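Small Plates, Large Bill

I have now eaten at Brorden three times, which is two more than I meant to. The first visit was my own idea. The others I blame on Marianna Pawlak, who has excellent taste in everything except where to meet for dinner.

My complaint isn't with the cooking. The lamb is good, the flatbread is better, and whoever makes the pickled carrots deserves a raise. My complaint is with the little speech. "Have you dined with us before? Let me explain how the menu works." I am 48 years old. I have been working menus since before our server was born. You point at a thing and somebody brings it.

Except that at Brorden they bring it whenever they like. The speech is there to soften you up for this. Dishes arrive "as they're ready," so you get a bowl of beans, then a long silence, then four plates at once and no place to put your elbows. 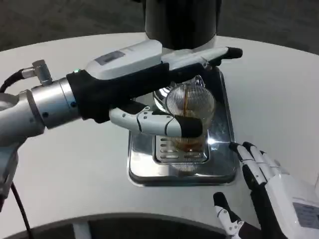

And then there's the sharing. We were a party of five, and the dumplings come in fours. I asked if the kitchen could manage a fifth. It could not, but we were welcome to order a second plate, leaving us with three spare dumplings and a good deal of politeness to get through. Ivar Engström ate two of them while the rest of us were still being gracious.

Compare Kamel, over on the other side of the river. You sit down, you order the chicken, you get the chicken. It comes with rice and a salad I have never seen anyone finish. The whole business costs less than the beans at Brorden, and the chicken is all yours – you could put an arm around the plate if you felt threatened.

I'm told Brorden is opening a second location in January, with over 2 hours' worth of tasting menu. Marianna has already asked if I'm free. I said I'd have to see when I was ready.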